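Robot Lab – Handout 4: comparing grippers on soft things
3 Jan 2019

Read before you come to the bench. Same groups as November.

What we compare
Two grippers, both two-finger. Wendora – stiff fingers, quick to close, force limit set in the controller. Pusten – springier linkage, slower, forgives a bad approach angle. Same arm program for both, only the tool offset changes. Do not retune the arm between grippers or the numbers mean nothing.

Why buns
Light, round, squashy, skin tears if you pull sideways. A rigid block tells you nearly nothing about grip force. A bun shows every mistake, dents stay.

Procedure
Home the arm. Load the tool file (check the offset, last term one group ran Pusten on the Wendora file and hit the rim).
Lid off by hand and flat on the table, well clear of the steamer.
Approach from straight above. Stop, close, wait 2 seconds, lift.
Move to plate, lower, open. Don't drop from height.
72 picks per gripper, split over the group. Log every one, also the ugly ones.

Scoring
Clean – no mark. Dented – mark but skin whole. Torn – self explanatory. Missed – nothing in the fingers after lift.
Dented still counts as a pick but goes in its own column. Please dont merge them.

Controller notes
Cirkier box logs at 1000 Hz, so files get big – trim to the close and lift part before you plot. Zero the force reading with fingers open and nothing in them. It drifts, zero again every time you swap buns.
Steam: fogs the wrist camera. Take the image before moving in, not while over the tray.

To hand in
Ayele sheet filled in, one force plot per gripper, half a page on which one you would use and for what. Say what went wrong. Plots without units come back to you.

Next time: same task, off-center grasps. Bring the trimed files.

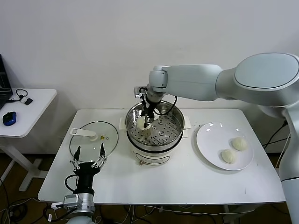
Fig. 1. Lift from the steaming tray, two-finger gripper, plate to the right.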